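3.2 Work surface and marker layout

The sorting task used acrylic paint markers of the kind sold for schools and home craft. We chose them over pencils or crayons for one practical reason: the barrels are almost the same from one marker to the next, so the color has to be read from the ends. Markers were bought in March from a supplier in Nanusmont and kept in the Drerville workroom until needed. A full count of the stock gave 200 markers. Any with a cracked barrel or a missing end cap were set aside before the first session.

All layouts were made on the same white tabletop, inside an enclosure with plain, pale walls. Earlier work on desk clutter (Babaei) placed objects on patterned or dark surfaces, and the pattern itself slowed people down when they were asked to name colors. A light table avoids this, but it has a cost of its own – white barrels do not stand out well against it, and the edges of a barrel can be hard to pick out where two markers touch.
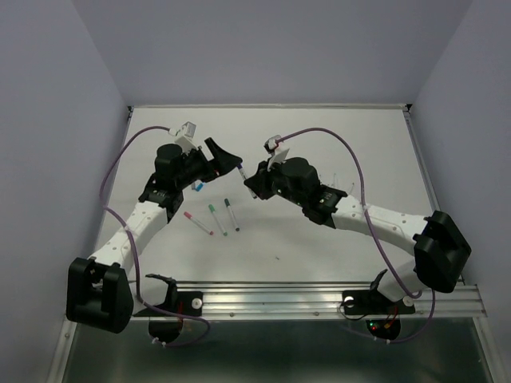
The table was wiped down between sessions and let dry for 10 minutes. We did not tape outlines or place guides on the surface. In pilot sessions with taped outlines, people lined the markers up with the tape and the layouts came out far too neat.

Markers were put down by hand in small groups. The person laying them out was told to leave part of the table clear, to keep the markers flat, and to let some of them overlap or sit close together. Direction was left open. In practice many layouts ended up with most of the markers pointing the same way, much as they would after being tipped out of a box and nudged apart. Figure 4 is a layout of this type. All the nibs point to the upper right, the two markers farthest to the left are both green but of different shades, and the larger marker at the far right lies next to a slim one. We kept pairs of near shades like these in the set on purpose. Dark green against light green was the pair most often confused in the Pletomura color lists, and we wanted to see whether the same thing held for real objects.

Each layout was used once and then cleared. In total 600 layouts were prepared, and 50 of them were held back for the comparison in Section 5.

Figure 4. Acrylic markers on the work surface, with the upper-left part of the table left clear.
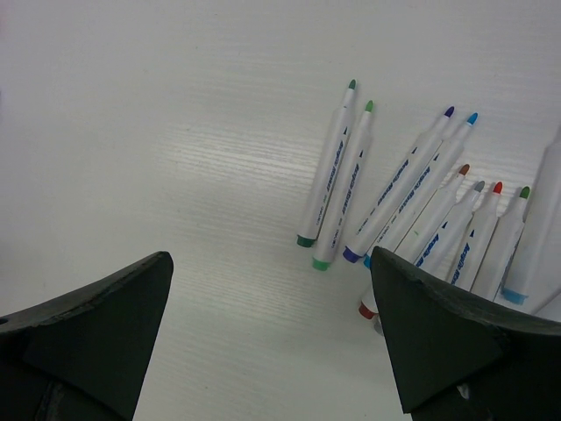
3.3 Color naming

Colors were recorded in everyday words.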